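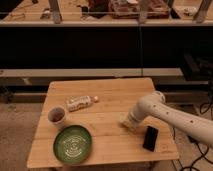

Robot Open Day at Siketthorpe: Common Questions

When is it?
The open day is in September. Doors open at 10 a.m. and the last demonstration starts at 3:30 p.m.

Do I need a ticket?
Entry is free, but demonstration places are booked ahead. Each session takes 12 people. We have 100 places left in total.

What will I see?
A robot arm working over a table with everyday things on it. Sessions are led by Arnel Enriquez, who will stop to take questions.

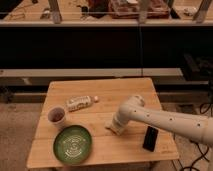 The arm over the table, with a cup, a bowl, a bottle and a phone.

Can children come?
Yes, from age eight, with an adult. Everyone stays behind the floor tape while the arm is on.

Can I control the arm myself?
Not during the main sessions. Sign up at the front desk for a short turn after lunch.
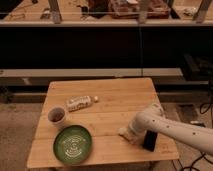

Turns last five minutes and a staff member stays at the stop button. Long sleeves should be rolled up and bags left on the hooks.

How do I get there?
Take the 63 bus to Hurham and walk up Plillach Road. Parking is behind the Bañez building.

Can I take photos?
Yes, without flash.

What if I need to cancel?
Reply to your booking email so we can offer the place to someone else.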